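Chapter 7
Showing Before Telling: Demonstration by Hand and by Remote Control

If you have ever taught a child to tie a shoe, you already know most of what this chapter has to say. You probably began with words, gave up on them fairly soon, and ended by kneeling down and doing it slowly while the child watched. Robots are much the same, and I hope you will find that as comforting as I do!

There are two ways to show a robot a task. In the first, you take hold of the arm and guide it through the motion yourself - this is called kinesthetic teaching. In the second, called teleoperation, you stay out of the way and steer from a set of controls. Either way the robot records its joint positions and camera views, and one complete run is a demonstration.

Our running case is the Tanner set, 378 demonstrations of cloth handling by a two-armed robot. We will come back to it often, so do take a moment to get used to its several points of view.

Views from the wrist and from a fixed camera, Tanner set
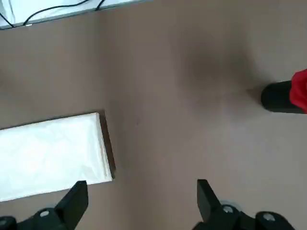
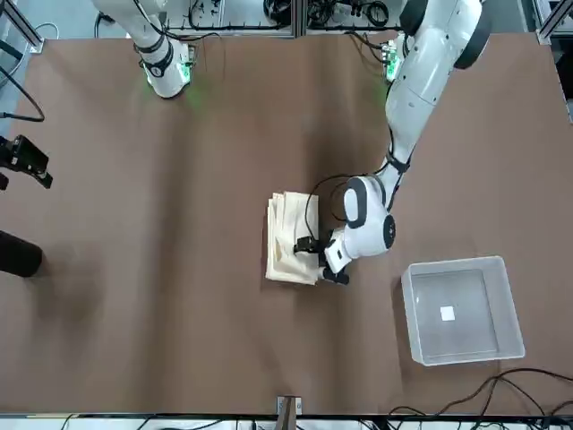
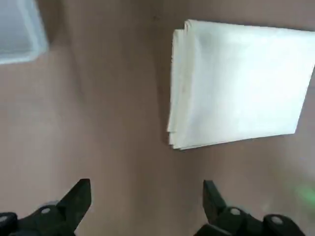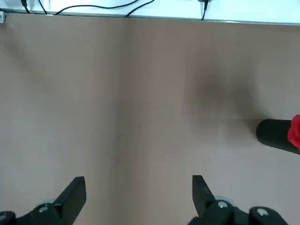 Before we go any further, a word about patience. A new operator's first 22 runs are usually clumsy, with long pauses and second thoughts, and it is tempting to throw them all away. Please don't, at least not yet. In Section 7.2 we will sort hesitation from real error, and you will need some of each to practice on.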